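Search this site Enter keywords Go

Skistora Course Pages
Unit 8: Floors and Low Surfaces
Reading time: 4 min

Handout prepared by Gaétan Perron for the April section of Home Care Basics, Bernley campus, room 342.

Start with the floor before you start with the mop. Small things left at floor level are the main reason a cleaning job gets stopped halfway. Walk the room once and pick up dishes, lids, toys and cords. Put them on a table or in a bin by the door. Sort them later.

A dish on the floor should be lifted straight up with two hands if anything is sitting on it. Sliding it drags grit under the rim and can leave a ring of fine scratches, mostly on vinyl and painted concrete.
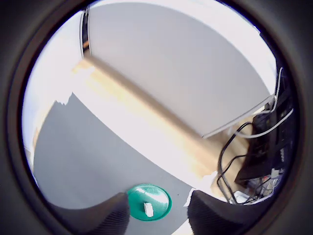
Next do the edges. Dust collects where the floor meets the wall, so run a dry brush along the baseboard and then wipe it with a damp cloth. Wring the cloth well. Wood trim swells if water stands against it.

Strong sun makes dust on pale trim hard to see. Check it from the side, or come back when the light has moved.

For the practical you have 40 minutes:
1. Clear the floor.
2. Brush and wipe the edges.
3. Sweep toward the door.
4. Damp mop, working backward.
5. Return each item to its place.

Bring your own cloths. The Landry reader covers floor finishes in chapter 8.

Related items
Unit 7: Shelves and Cabinets
Unit 9: Doors and Frames
Supply list, Oltthorpe campus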